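Keeping mosquitoes out of a rented flat

Posted Jan 10, 2026

We moved into the flat in November, on the second floor above a canal that hardly moves. I had assumed the cold would deal with the mosquitoes. It didn't. The stairwell is heated, the bin store is damp, and they come up through both. By the end of the first week I had 3 bites on one ankle and was sleeping with a sheet over my head.

I have now spent a couple of months on the problem, so I am writing down what I did in case it helps someone in the same sort of building.

The first job was water. I emptied the saucers under the plants on the balcony, tipped out an old watering can and put a lid on the bucket we use for the mop. The gutter over the balcony was blocked with leaves and holding water, so I wrote to the letting agent, Kuster, who sent a man to clear it after 2 reminders.

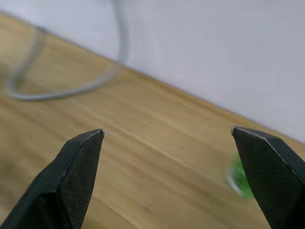

Do mosquitoes really breed indoors in winter?
They can if the place is warm and there is still water left standing for long enough, and a forgotten saucer is plenty.

The second job was the windows. The bedroom one had a gap at the bottom I could get a pencil into. I bought foam strip from Dikov, the hardware shop by the tram stop, and it took most of an afternoon because the old paint had to be scraped off before the strip would stick. Then I made a screen for the top half of the window with Olluvent mesh, which comes on a roll and fixes with a hook-and-loop tape. The mesh is fine. The tape is less good and has come away at one corner already. I will probably use drawing pins there and fill the holes when we leave.

After that I looked at plug-ins. I had avoided them for years as I don't like perfumed things in a bedroom. The liquid type can be had without scent, and the refills are easy to find near us. I read the leaflet all the way through, which I recommend, as it says a lot about room size, ventilation and keeping the thing away from bedding.

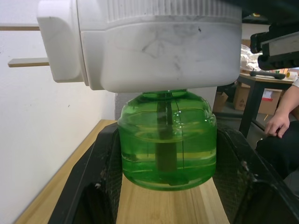
Plug-in heater with its green refill bottle.

I don't leave one on all night. It goes on for a while before bed with the door open, and then it goes off. Our neighbours on Pasado Street, at the back of the same block, keep theirs on for 24 hours a day in summer and say they are happy with it. I would sooner have the window sealed properly and use less of anything.

The fan was the last thing I tried and the one I would buy first if I were starting again.
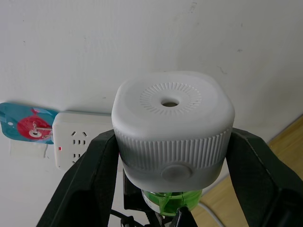
The fan is a plain desk fan, second-hand, and it sits on the chest of drawers pointing across the bed on its lowest setting. Mosquitoes are weak fliers and don't get on well with moving air. It does mean an extra blanket at this time of year, and the noise took me a few nights to get used to.

I still want to do something about the gap under the front door. The brush strip I bought is too short, and the shop is closed for stocktaking, so for now there is a rolled towel.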